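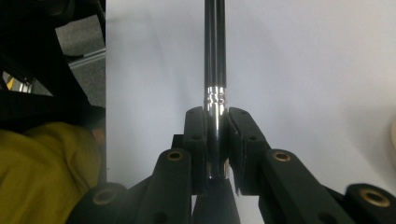 Korletey: a pattern set for fabric-painted bags

Version 13, July 2024
Kept by Araba Addo, with drawings by Delali Yakubu and corrections by everyone who has ever ruined a bag following an earlier version

What you get

Korletey is a folder of 110 stencil patterns for painting on cotton shopping bags, plus a spreadsheet that tells you which is which. It began as a shoebox of cut-up cereal packets. The shoebox got damp, so Delali redrew the lot over one January and put them somewhere drier.

The patterns are mostly leaves, fish, fruit and birds. There is one teapot. People ask for more teapots and we are considering our position.

Folder layout

patterns/ — one SVG per pattern, named by number and subject, such as 041-guinea-fowl.svg
print/ — the same patterns as A4 PDFs, for people who own scissors and no cutting machine
swatches/ — scans of test patches painted on scrap cotton
patterns.csv — the spreadsheet
CHANGES.txt — a record of our mistakes, newest first

The spreadsheet columns

number: the pattern number. Numbers are never reused, even when the pattern was dreadful and had to go.
subject: plain words, lower case. "fish" means a fish. "fish?" means Delali and Araba disagree.
pieces: how many separate stencils you cut. Most are one. The peacock is not one.
fiddly: a score from 1 to 5. A 1 can be handed to a child of six. A 5 should be kept for an evening when you don't mind being spoken to sharply by your own hands.
paint: thin, thick or puffy. This is what the tester used, and you are free to know better.
tester: initials. KA is Kwame Agbeko, who is heavy-handed with a sponge, so if it worked for him it will work for you.
notes: anything else, including some remarks about glitter that we have left in.

Before you print

Print at 100 per cent. Your printer will offer to "fit to page", and it means well, but the two-piece patterns will no longer line up and you will blame us. Each PDF has a ruler along the bottom edge. Hold a real ruler against it before you cut anything.

The print files suit a bag with a flat front at least as wide as a sheet of A4. For smaller bags, scale both pieces down to 80 per cent and write the figure on the stencil in pencil. You will not remember it.

Using a pattern

Wash and iron the bag, then put a sheet of card inside it. Tape the stencil down on all four sides. Dab with a nearly dry sponge and keep the sponge upright, since anything slanted will creep under the edge. Lift the stencil while the paint is still wet, leave the bag flat overnight, and follow whatever the paint bottle says about heat.

For puffy paint, skip the sponge. Trace the inside of the stencil with a pencil, take it away and go along the line with the nozzle. Practise on paper first — the opening blob is always the biggest, and it likes to land on a face.

Swatches

There are 795 scans. They were made on three different scanners, one of which believes that all reds are orange. Use them to judge edges and thickness, and don't choose a colour from them. Swatches marked W in the file name have been through the machine once.

Abdul-Rahman Dankwa sorted the scans into folders and renamed them. Before that they were all called scan, with a number, and in one case "scan final final good".

Known problems

Pattern 027 (pineapple) has a bridge so thin that it tears when you look at it. Put tape on the back.
Pattern 063 is listed as a mango. Several people have painted it as a potato and been pleased.
The handles on 088 (the teapot) come out facing the wrong way if you cut with the paper upside down. There should be one handle.
Light paint on dark cotton needs two coats. The swatches of this are discouraging, so look at the W ones last.
The two older patterns with lettering have been pulled until someone can cut a decent letter S.

Sharing and selling

Paint as many bags as you like, and sell them at fairs, school gates or wherever you can put up a table. Please don't sell the pattern files themselves. If you redraw a pattern, send it back to us and we'll add your initials.

Sending corrections

Write to Yayra Quartey through the Korletey page on Prikbridge. Give the pattern number, the paint you used and a photo of the bag, however bad. She answers most things within a week, and questions about the peacock when she feels strong enough.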